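By four in the afternoon Keith Whitcombe had sat through 62 runs of the Lorkov gripper and believed none of them.

"It's a simulator," he told Sun. "Cups weigh what you tell them to weigh."

"So tell them something else."

The salesman from Griver had promised 100 clean picks out of 100, and had said it twice, slowly, the way people do with a number they got from someone else. Stenton wanted an answer before April was out. Two fingers or three, rendered kitchen or real one - Stenton didn't care, so long as there was a name to put on the order.

Keith pulled up the views from the arm and leaned in. 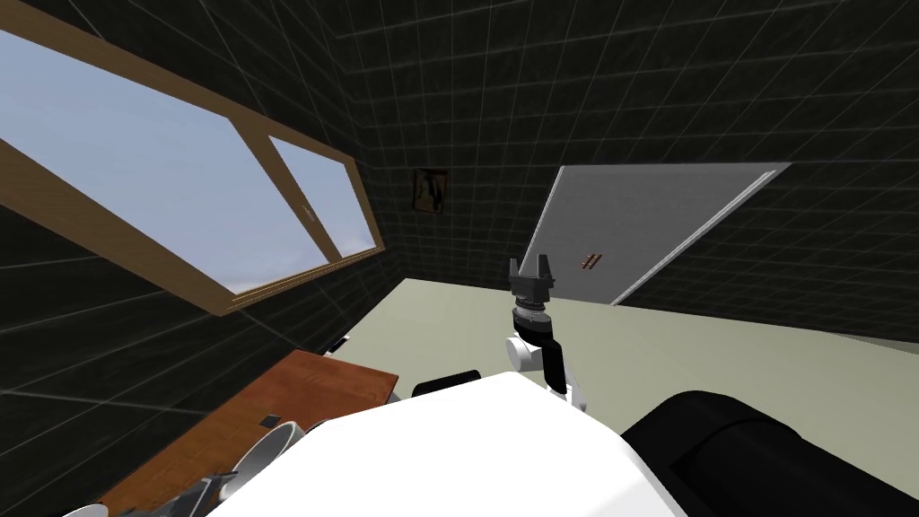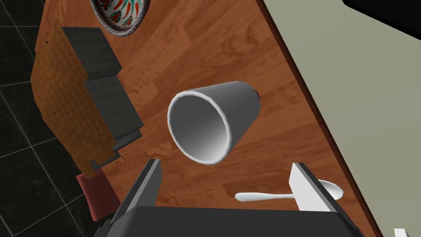
Two fingers and a white cup, with the whole room tipped over. He had stopped noticing the tilt sometime before lunch.

"You've been on that for ten minutes," Sun said.

"I'm looking at the gap."

"And?"

"And I wouldn't bet my own mug on it."

She rolled her chair over and read down the log. Nearly 300 lines, most of them the controller congratulating itself. She scrolled back to the top and frowned.

"What would it take for you to trust the Griver number?"

"A week on a real bench, with our cups, and their salesman out of the building."

Sun wrote that down, left out the part about the salesman, and sent it to Stenton. Keith started another run.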